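February 17, 2025
Angeliki Katsaros, Lolen site notebook

Second full week with the arm on table setup in the staff canteen. Before this the early shift did all of it by hand, 140 covers before the first sitting. The Sirnitz arm now does the dishes on the long side and people do the rest.

Cycle log for this morning: 60 placements, 2 stops. Both stops were at the same table and both cleared from the panel. Haven't pulled the force trace yet.

The early shift starts half an hour later now. Two of them like it. The third used the quiet time to prep fruit and has lost it – I said I would raise this with Kanagaratnam before the March rota goes out. Also, the person on the panel can't leave it, so somebody else ends up fetching the cutlery. Not in the plan we wrote.

Grip is at the rim, one finger outside and one over the inside. The checked green cloth-like cover stays on for now.

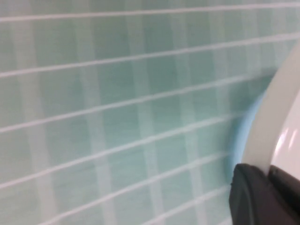 Kitchen asked if they can move the stop button nearer the hatch. Cable is long enough, will do it Wednesday. Cleaning the fingers takes roughly 10 minutes at the end and has no name against it on the rota. I did it today.

To do: force trace, button, rota note.

Recent entries
Bindeno tray racks, second fitting
Panel training, early shift
Ticket 419: hatch door sensor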